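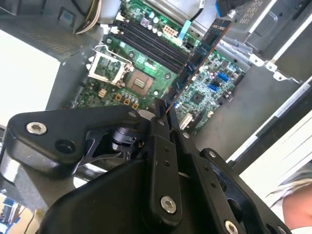

Wing-yan Wan said the green coat could not stay on the rail past the end of the month. She said it to me on my second morning at Lai, while I was still learning which key opened the till, and she said it again after lunch in case I had not been listening.

The coat hung at the far end of the rail, behind the wedding dresses. It was heavy wool with a velvet collar and it had been cleaned and pressed and bagged, and the bag had gone yellow. The ticket pinned to it was number 627. By then we were giving out tickets in the 4000s.

"How long has it been here?" I asked.

"Longer than the carpet."

I looked at the carpet. It was worn through to the backing in front of the counter.

The rule was printed on the wall by the door. Items not collected after 12 weeks would be disposed of. The old owner had put the rule up and had never kept to it, and when Wing-yan took over the shop she got the rule and the rail together. She had been working through it. Most of the unclaimed things went to the charity shop by the station. A man's dinner suit had been sold to a drama group, and two pairs of curtains were up in her own flat.

I was to ring whoever I could find and give them until the last day of the month. The ticket stubs were kept in shoe boxes under the stairs, tied up with string. It took me most of a wet afternoon to find the right one. The stub said Mrs Orr, green coat, collar stained, 7 Tanner's Row, and there was a telephone number with too few digits.

I tried it with the modern code in front. A recorded voice told me the number had not been recognised.

"Write to her, then," Wing-yan said. "Use the card with the picture of the shop."

I wrote to Mrs Orr and said that we had her coat and there was nothing to pay. Wing-yan read it over my shoulder and told me to cross out the part about nothing to pay. Then she thought about it and told me to leave it in, and I had to start a fresh card because of the crossing out.

Nothing came back for nine days. I was living at my aunt's on the Wondutell estate then, and my bus passed the bottom of Tanner's Row, so in the end I got off a stop early and walked up. It was a short street with steps at the top end. Number 7 had new windows and a pushchair in the porch. A young man answered with a tea towel over his shoulder. He had our card on the shelf by the door, propped against a bowl of keys.

"We didn't know who to give it to," he said. "We've been here four years. We bought it from a couple called Baines."

"And before them?"

He called up the stairs to ask. A woman's voice called back that next door would know, and that I should knock hard.

I knocked hard. The woman next door was small and wore her reading glasses on top of another pair. When I said the name Orr she took both pairs off.

"Peggy Orr died," she said. "Oh, a long while ago. What's she done?"

I explained about the coat. She asked me what colour it was, and when I told her, she sat down on the stairs with the front door still open and the cold going in past me.

"She told everyone that coat had been stolen," she said. "She had it off the back of a chair at the Pendidus, when it was still a dance hall, and when she got up it was gone. She had the police round. She didn't speak to Joan Tully for the rest of her life because Joan had been sitting at the next table."

"It was brought in for cleaning," I said. "There was a stain on the collar."

"Who brought it in?"

I said I only had the one name on the stub. She wanted to know if it was in Peggy's writing, and I said it was in the writing of whoever had been behind the counter. She nodded as if that was the sort of thing she had expected from a dry cleaner's.

"Joan's still with us," she said. "She's at Trilex House, up past the swimming baths. You might take it to her."

I said I didn't think it was Joan's.

"No," she said. "But she was blamed for it."

I told Wing-yan all this the next morning. She was doing a jacket on the press and did not stop. She said that if a person was dead then the coat belonged to the family, and if there was no family it belonged to the shop, and what the shop did with it was up to her. Then she said the velvet alone would be worth something to the right buyer. A woman had once offered her 2,000 for a fur that came off the same rail, and she had turned it down because the owner's son was in prison and would be out in the spring.

"Did he come for it?"

"He came for it. He complained about the smell."

She finished the jacket and hung it up, and wrote the ticket. A customer came in with a duvet, and after him a girl with a school blazer that had ink down the front, and we did not talk about the coat again until we were closing. Then Wing-yan went down to the end of the rail, took it off, and pulled away the yellow bag. She held the collar under the lamp. She was looking for the stain. She looked for some time.

"They did a good job," she said.

She went through the pockets, which I had not thought to do. One was empty. In the other was a cloakroom ticket, pink and folded small, with the name of the dance hall across the top. Whoever had cleaned the coat should have taken it out first. It had been through everything and it was soft as cloth, but you could still read it.

"So she handed it in at the cloakroom," I said. "It wasn't on the chair."

"Or someone else handed it in."

She put the ticket back where she had found it. Then she fetched a new bag from the roll and did the coat up properly, with the tape at the bottom, and gave it to me across the counter. She asked what time my bus went and I told her. She said the one after it went past the swimming baths.

It was dark when I got to Trilex House and they were clearing the tea things. A member of staff took me through to a lounge with the television on. Joan Tully was by the radiator. I had worked out what I was going to say and I got as far as the name of the shop.

She was looking at the bag. She put out a hand and I laid the coat across her knees, and she felt for the collar through the plastic.

"She never did like me," Joan Tully said. "Is there anything owing on it?"

I said there wasn't.

"Well, hang it up, then. Not there, that's hers. On the back of the door."

I hung it on the back of the door. She asked me to turn it round so the buttons faced out, and I did that too, and then I went down to wait for the bus.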